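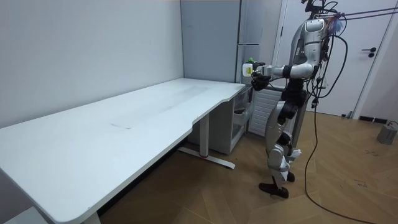

How long does a batch of cold-brewed tea keep?
Two days in the refrigerator, with the lid on. After that the flavor goes flat and you should pour it out.

Conance Cold Brew Black Tea Bags, Large
Box of 40 bags
In stock. Ships from Flilatthorpe.

These are large tea bags for making iced tea in cold water, with no kettle and no boiling. One bag makes a full pitcher. The tea is a plain black blend with no added flavoring and no sugar. It brews to a deep brown and stays fairly clear if you leave it alone while it steeps.

To use: put one bag in the pitcher, fill with cold tap water, cover, and place in the refrigerator. Leave it overnight, or for a working day if you start in the morning. Lift the bag out and let it drain. Squeezing it makes the tea cloudy and a little bitter.
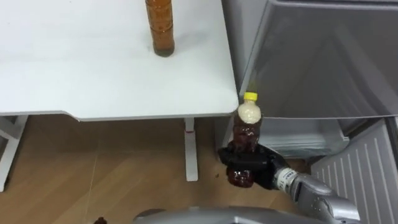

If you want it stronger, use a second bag and keep the time the same. Leaving a single bag in for longer mostly adds bitterness. For a weaker tea, add cold water to the glass and leave the pitcher as it is.

Sweetening is easier with syrup than with dry sugar, which sinks in cold tea. Lemon can go in the glass just before serving.

The bags are folded and closed with thread. There are no staples, strings or tags. Used bags can go in a compost bin. The box is cardboard with a paper inner sleeve. Keep it closed and away from coffee and spices, as the tea will pick up the smell.
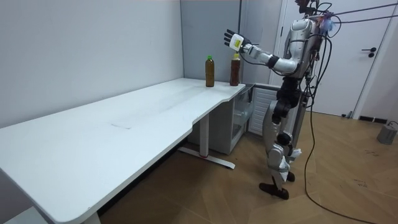 Aušra Mockus

We changed the blend in December. The older boxes had a lighter tea in them and some customers liked it better with milk. The current one is cut a little coarser and leaves less dust at the bottom of the pitcher. If you have an old box at home you can mix the two without trouble.

For filling bottles, brew the tea in a pitcher first and then pour it through a funnel. The large bags do not fit through a narrow neck, and they are hard to get out again if you force them. Clean the caps and necks well between batches. The Simell funnel, sold separately, has a fine mesh and fits most drink bottles.

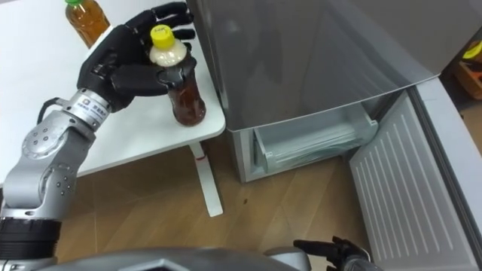
Brown tea in a plastic bottle.

Details
Contents: black tea
Bags per box: 40
Caffeine: yes
Also available: case of 100 bags, unboxed, for cafes and canteens

Shipping and returns
Orders placed before 2 p.m. go out the same day. Unopened boxes can be returned. We cannot take back opened tea, but write to Iddrisu Tetteh at the order desk if a box arrives crushed or torn and he will send another.

Goes with: Mofokeng glass pitcher with lid, Simell mesh funnel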